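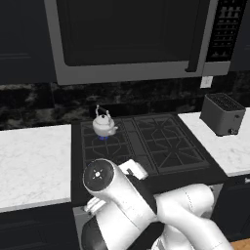 Ticket: kettle task, burner state not cleared on episode reset
Project: Rakena kitchen sim
Opened: Jan 12, 2026
Reporter: Delwyn Goodwin
Severity: high (safety check gives false pass)
Status: fix in review

Summary
The "turn off burner" check returns success while the back-left burner is still lit. The flame is rendered and the heat source is active, but the knob joint reads zero. Any policy scored on this check since the September build is suspect.

Steps to reproduce
1. Load the kettle layout with the white arm in the default start pose.
2. Light the back-left burner and step 500 ticks.
3. Call a soft reset.
4. Query the burner state and the task check without moving the arm.

Expected: burner off, no flame, check false until the arm has acted.
Actual: flame stays on, check true on the first tick.

Log
Batch run on Padley, 1,899 episodes. Fault shows up only after a soft reset. Hard reset is clean.

Tried a different seed and a different kettle position. No change. Swapped the grate meshes in case contact was holding the knob – no change there either.

Ran with the gripper disabled. Still fails, so the arm controller is ruled out. Closed the related ticket against Mulgate.

Found it. The soft reset writes the knob joint position directly and skips the callback that shuts the burner. The check reads the joint only and never looks at the heat source.

Fix
Reset now calls the burner callback after the joint write. Check requires knob at zero and heat source off, held for 30 ticks.

Remaining
– Rescore the affected runs on Candemberg.
– Add a regression test for all burners. Current test covers 2.
– Do not use the old scores for hardware sign-off until the rescore is done.

Delwyn to update when review closes.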